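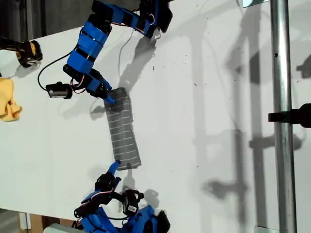
My kitchen table has a white top and I am slowly losing my mind over it. I bought it secondhand after I moved to Fedport, and every single thing that touches it leaves a mark. Coffee, turmeric (my own fault, I know), the ink off a grocery flyer. I've gotten into the habit of putting a gray cloth down in the middle, but it just slides around and I don't want to spend my life looking at a cloth when I paid for a table!

So what do you all use on a white surface that won't turn it yellow or dull? I've got 3 stains that won't budge. Two are coffee rings and the third is a pinkish smear, I think from a beet salad in February. I've tried dish soap and warm water, then a spray called Vondico that my sister swears by, and the spray made it smell like lemons and that's about it. I have no idea what the top is made of, the seller just said "wipe clean." Ha.

Posted by becerra_kitchen, February 2024

tidewater_mo
Oh, I had this exact problem for years. Baking soda and a little water, mixed until it's like toothpaste. Dab it on the ring, leave it 11 minutes (I set the oven timer, my oven is weird and I always go one over ten), then wipe with a damp cloth and don't scrub. Scrubbing is how I wrecked my last one, there's a cloudy patch by where my husband sits and it will be there until we die.

Try it first on a spot underneath or near a leg where you won't see it. If it goes dull there, stop. For the beet one I'd go with a dab of 3 percent hydrogen peroxide on a cotton ball, the plain brown bottle kind from the drugstore. It took me 4 tries over a couple of days but mine faded to where I have to hunt for it. Please don't mix the peroxide with whatever is left of that spray, rinse the table well in between.

And for the sliding, get a piece of that rubbery shelf liner, cut it a bit smaller than your cloth and stick it under there. Cheap and it stays put. Just lift it up once in a while, mine got crumbs under it and they scratched.

sendinia_gal
magic eraser. done

porchlight77
Careful with the eraser if the top is shiny, it's basically very fine sandpaper and it took the gloss right off my bathroom counter. I'd do the baking soda one first. Also is the pink smear near a window? My mother-in-law put hers out on the porch and a tomato stain got a lot lighter in the sun, though hers was a little folding table and I guess you can't really drag a whole kitchen table outside. Let us know which one works, I've got a curry spot I've been ignoring.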